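The Femdale Radio Comedies, Complete Box Set
Audio CD, 19 discs plus booklet. Also as a download.

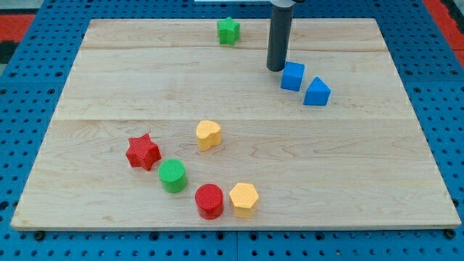 I've been selling old radio and stage recordings for a long time now, and this is the set I get the most letters over. Femdale ran on the radio long before anyone thought of putting it on television, and if you only know the TV version, oh, you're in for a treat! The jokes are quicker, the pauses are longer, and Keith Cosgrove as the landlord does more with one cough than most actors manage with a page of dialogue.

You get all 114 episodes, in the order they first went out. The two Christmas specials are on the last disc, along with a long interview with Benedicta Eshun, who played Mrs. Opoku from the first show to the final one. She talks a lot about her stage years (she toured for ages before radio came along) and she tells a very funny story about a missing shoe in a theater with no curtain. I've played that bit for everybody who comes to my house.

So, sound quality. Most of it is lovely. The early episodes were copied from home tapes, and six of them have a hum you'll notice if you use headphones. Ronaldo Enriquez did the cleanup and he left the audience laughter alone, thank goodness. I had an older release where somebody had trimmed it all down and it felt like the cast was playing to an empty room.

The booklet is 30 pages and it's a proper read. Wumpini Ankrah wrote the main essay, on how the scripts changed once Zoila Huamán joined the writing team in the second season, and there's a full cast list for every episode, even the one-line parts. The print is small. I need my good glasses for it.

What's in the box
19 audio CDs in card sleeves
30-page booklet
Episode guide, folded, one sheet

The download is the same recordings as MP3 files, with the booklet as a PDF. It does not come with the episode guide.

A word on the box itself: it's a slim lift-off lid, pretty snug, and the card sleeves are a tight fit too. Slide the discs out slowly the first few times. If one shows up scratched, write to me and I'll send another disc, you don't have to mail back the whole set.

If you like this one you might try the Jiveck stage recordings, which have Cosgrove in a serious part for once (he's wonderful, and very sad). Dirna, the spin-off series, is out of stock until November. I've started a waiting list for that, so just send me your name and say whether you want discs or the download.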